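Storing a fleece blanket on a guest bed between visits
Posted in Household and Linen Care, Studetcombe Residents' Help Pages 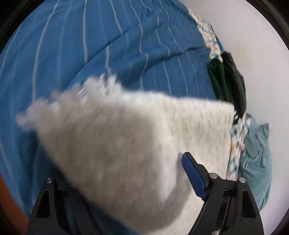

Guidance is requested on the correct way to leave guest beds made up between visits. Our residence on the Trurkus side maintains 6 guest rooms, and a written procedure is to be issued to staff in May. At present the bed is left with its sheet and a fleece blanket only. The cream blanket is thick, and when a part of it is turned back over the lower half of the bed, the blue striped sheet tends to show every crease, the stripes no longer meeting across the fold. Should the blanket be removed entirely while the room is vacant, or may it remain folded on the bed? A second matter is lint. The blankets shed onto the sheets, and we would prefer to avoid a full wash each time a room is prepared.

Posted by Bravo House Office

The blanket may remain on the bed for short vacancies. We recommend the following order of work.

Remove the blanket and place it on a chair. Pull the sheet tight from the foot of the bed first, then from each side, and tuck it in. A striped sheet is helpful in this respect, as the lines may be used to check that the fabric is straight. Smooth the surface with the flat of the hand toward the wall side. Return the blanket, fold it in thirds across its width, and lay it over the foot of the bed with the folded edge facing the pillows.

For vacancies of more than 5 weeks, the blanket should be washed, dried completely, and kept in a cotton bag on a shelf. Plastic bags are not advised. Heavy items should not be placed on top, as the pile will flatten and may not recover.

Lint may be removed from the sheet with a dry rubber glove or a clothes brush. New fleece should be washed separately at least twice before use. Fabric softener should be omitted.

Posted by Brernadetti Linen Services

We just shake ours out of the window and put it back. Around 300 guest nights a year and there have been no complaints. Ironing the sheet is not necessary in our view.

Posted by Upper Landing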